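The back came off my phone again this morning, which at least means the back still comes off. When I bought the Brutum I was told by several people at work that I'd regret it inside a year. It has been longer than that, and I do regret it, but only in small ways and mostly when I'm trying to take a picture of something indoors.

For anyone who has wandered in from a search, the Brutum is the phone with the seven screws. Undo them (the driver comes in the box, and lives in my cutlery drawer) and you can lift out the battery, the camera, the charging port, the speaker and the bit that buzzes. The screen takes a little more nerve. The idea is that you replace whatever has died and carry on. It's an old idea, and my grandfather would have recognized it from his lawn mower, but put it in a phone and people ask to hold it as though it were a ferret.

I bought mine through Softić, who were the only shop shipping to Canada at the time. They sent it in a box large enough for a toaster. They also sent a postcard thanking me for being part of the journey, and I have it on the fridge, where it curls.

So, the repairs to date. The charging port went first, in May, and I take full responsibility for that, having carried the phone in the same coat pocket as a quantity of dog biscuit. The replacement took ten minutes, of which most was spent looking for a screw on a rug. The new port worked. I was unbearable for a week. I told the dentist.

The battery was next. It hadn't failed so much as lost interest, and would drop from forty percent to nothing whenever I stood at a bus stop. A new one was easy to fit and hard to get. Softić had stopped carrying them, and suggested Gorkwood, whose website had them listed as "arriving" for the whole of the spring. When mine did arrive it came with a form to sign saying I understood what a battery was.

Then the camera. The camera is where my patience and the Brutum part company. The original module was poor, and I knew that when I bought it. The pitch was that a better one would come along, I'd click it in, and the phone would improve with age like cheese. A better one did come along. It costs nearly what I'd pay for a decent used phone with a camera already in it, and it needs version 6 of the system software, and version 6 has been out for the newer model and "in testing" for mine since before I had the port done.

I joined the forum to find out when. This was a mistake. There is a single thread on the subject and it has 3,214 replies. I've read more of it than I'd like to admit. It begins with people asking when the update is coming, moves on to people explaining that these things are difficult, and somewhere past the first 1,000 replies turns into an argument about whether it's ethical to own a tablet. One fellow posts every month to say he has switched to something else. He always comes back to tell us how that's going.

What bugs me is that the hardware side has been good. The parts fit, the screws haven't stripped, and the little printed guide has clear drawings and a minimum of exclamation marks. I'd put the whole thing in front of a twelve-year-old and expect a working phone at the end. It's the software that ages, and there's no driver in the cutlery drawer for that. A phone can have a fresh battery, a fresh port and a fresh speaker and still be told by the bank that it's too old to check its own balance. Mine was told that in line at the grocery store, with a cart full.

There's a second camp, of course, and it's called Alholm. Alholm is a system that people on the forum have built for old phones, including mine, and by all accounts it's quick and clean and gets security fixes before the official one does. It also switches off the fingerprint reader, and whether the bank app will run on it depends on who you ask and possibly on the weather. I've had it downloaded for weeks. I've backed everything up twice. Each evening I plug the phone into the laptop, read the instructions as far as the line that begins "If the device does not restart", and go and put the laundry on. 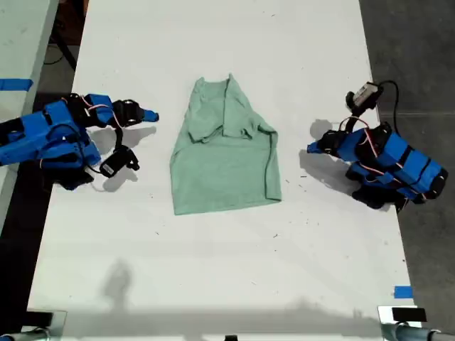
Half-folded, like most of my projects.

My sister-in-law's position is that I've spent more on parts than the phone cost. I've done the sum and she's wrong, though not by enough to bring it up at dinner. Her own phone is sealed like a tomb and takes lovely photos of the kids. When it dies she'll get another one and not think about it, and she'll have had all those evenings free. I've tried to work out what I've had in exchange, and the best I can come up with is that I know what colour the inside is. (Grey. A nice grey, mind you.)

Would I buy another? I don't know. I'd like to, and I've looked at the new model more than once – same seven screws, bigger screen, the good camera already in it. But none of my parts fit it. The battery is a slightly different shape, the port sits on the other side of the board, and the spare speaker I bought in a fit of optimism would be a very small paperweight. The company says this was unavoidable. I believe them, and I'm still annoyed.

In the meantime the back came off this morning because one of the clips has gone. The clip isn't sold separately. You have to buy the whole back, and Gorkwood has it in orange, and has the black listed as "arriving". I've used an elastic band off a bunch of broccoli. It covers the volume button a bit, but I mostly keep the thing on silent anyway.

If you've put Alholm on yours and can still use your bank, leave a comment and tell me which bank. I'm prepared to move.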